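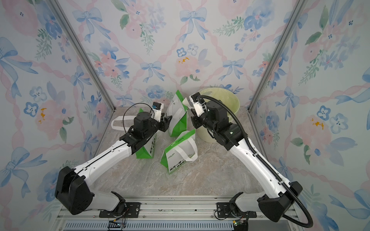 Minutes of the software meeting, Clolline project
Tuesday, December 18, 2018
Place: Posarby, small meeting room, second floor

Present: Karla Medrano (chair), Jacinto Manríquez (control), Rocío Zavala (perception), Aurelio Rosales (tooling, minutes)
Excused: Consuelo Becerra (planning). She sent her comments in writing, they are included under point 4.

The meeting started at 9:35.

1. Minutes of the last meeting

Approved with one correction. In point 3 it was written that the replay tool reads both log formats. It reads only the new format. Aurelio has corrected the text in the shared folder.

2. Control

Jacinto reported on the new trajectory follower. It runs on both arms since last week. The old version sent the commands of the left arm first and then those of the right arm, inside the same loop, so the right arm was always a little behind. Now the two commands are prepared together and sent in one cycle. In the logs the difference between the arms is no longer visible at normal speed.

There is still a problem when the operator stops one arm and the other one continues. The follower then keeps the last target of the stopped arm, and on resume it wants to arrive there in one step. The speed limit catches this, but the limit should be the last protection and it should not be used every day. Jacinto proposes to clear the target on every stop. Karla agrees, on condition that the log records the cleared target, otherwise we lose the information for the replay.

Rocío asked if the gripper command can have its own rate. At the moment it goes with the arm command. Jacinto answered that this is possible but he would like to finish the stop problem first.

Decision: the target is cleared on stop and written to the log. Separate rate for the gripper is moved to January.

3. Perception

The segmentation of the tote bags was the main subject. The current set has 1,063 labeled images. Rocío has reviewed 441 of them by hand and found 39 with a wrong mask. Most of the wrong masks are of one type: two bags are near each other, and the handle of one bag is given to the other. The handles are white and a part of the bag body is white also, so the border between them is weak.

A second difficulty is the wallpaper. With the rose and ribbon pattern on the three walls, the model sometimes draws a mask on the green leaves and calls it a piece of bag. With the plain background this did not happen. Aurelio asked if we should go back to the plain background. Karla does not want this. The customer Jaramillo has asked for results with busy backgrounds, and if we train only on plain walls we will have the same discussion again in spring.

Rocío suggested to use the printed text as help for the orientation. On the bag lying on its side the words "COOL TEA" can be read, and from the direction of the letters one could estimate how the bag is turned. Jacinto was doubtful, because a soft bag folds and the letters can point in a direction that says little about the opening. It was agreed to try it on a small part of the set before more time is spent.

The wrist cameras were also discussed. When a gripper is close to a bag, its own wrist view is almost completely filled by the bag and the mask becomes unstable from one image to the next. Rocío will use the fixed camera for the first approach and change to the wrist view only for the last part. The distance for the change will be a parameter in the configuration file, not a number in the code.

Decision: remaining images are reviewed by Rocío and Aurelio together. No new labeling until the rule for handles is written down.

4. Planning

Consuelo's comments were read by Karla. The planner now returns a path for both arms or no path at all. Before, it could return a path for one arm only, and the program accepted it.

The bucket behind the right arm is entered in the collision model as a full cylinder. Consuelo writes that this is fine for passing by, but the planner can never reach inside it. She asks for a model with an open top. Jacinto remarked that the position of the bucket must then also come from perception, at present it is typed by hand and it is easy to forget after somebody moves it.

The time limit for the planner was set to 180 milliseconds for the tests. Consuelo is not satisfied with this value, but she prefers to keep it until the open model is ready, so that the results can be compared.

Decision: Consuelo prepares the open model. Rocío delivers the bucket position as a message, first version without rotation.

5. Tooling

Aurelio showed the replay tool, which is called Clomesley in the repository. It is now possible to put the joint values of both arms and the masks on one time line. Karla asked for a button to jump to the next stop event. Jacinto asked for export of a short section, he does not want to send the complete log each time.

The nightly build failed two times in the last week. Both times the reason was a changed message definition without a new version number. From now on the build checks the version before it compiles.

6. Open tasks

Jacinto: clear target on stop, with log entry
Rocío: written rule for handles; bucket position message; small test with the printed text
Aurelio: jump button and export in Clomesley; version check in the build
Consuelo: bucket model with open top
Karla: ask Jaramillo which backgrounds they will use for acceptance

7. Other

The task to describe the calibration steps is open since October. Jacinto takes it over from Karla.

The next meeting will be in the second week of January. Karla sends the invitation.

End of the meeting: 10:50
Minutes: A. Rosales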